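About Coro

Coro is a research group of five people led by Marina Katsaros. We study how a robot can learn everyday handling from a person working with a hand-held gripper. The person moves the two fingers, a camera on the tool records, and our method, Flemano, learns from that. 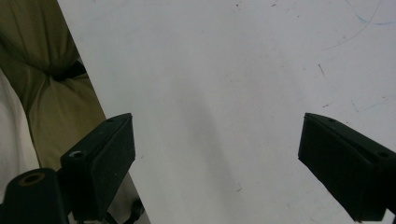
What we record

Our current set, Trikura, has 1151 recordings. Many are of boxes and soft things – items that are hard to model by hand.

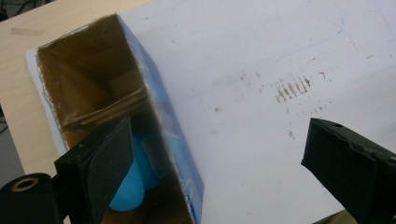
What we found

Sihan Guo trained Flemano on 600 recordings, then on all of them. The larger set helped most with open boxes. We also keep stretches where the fingers hold nothing, 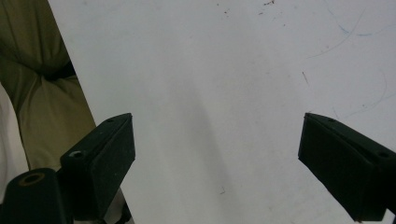 as the method needs to learn when to close them. Nektarios Liapis is now writing this part up – a draft is due in July. Reto Wyss answers questions on the data.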